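4.2 Bin picking, first run

1. Put the blocks flat on the floor of the bin.
2. Close the clamp at the side of the bin.
3. Start the program "Tidy" at speed 16.

Caution: Keep your hands out of the bin while the arm has power.
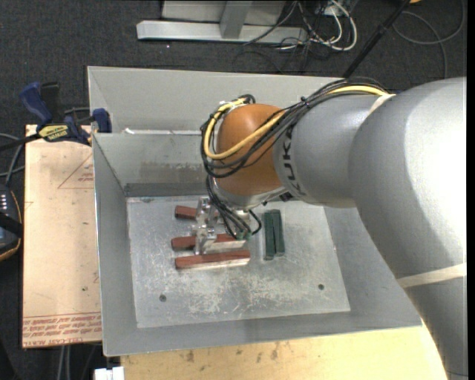
Can the arm tidy a kitchen drawer yet?

Not alone. In our March test at Korkska it sorted 104 blocks without help, but spoons and soft cloths still need a person.

Note: If a grasp fails two times, press Hold – then move the block by hand and continue from step 3.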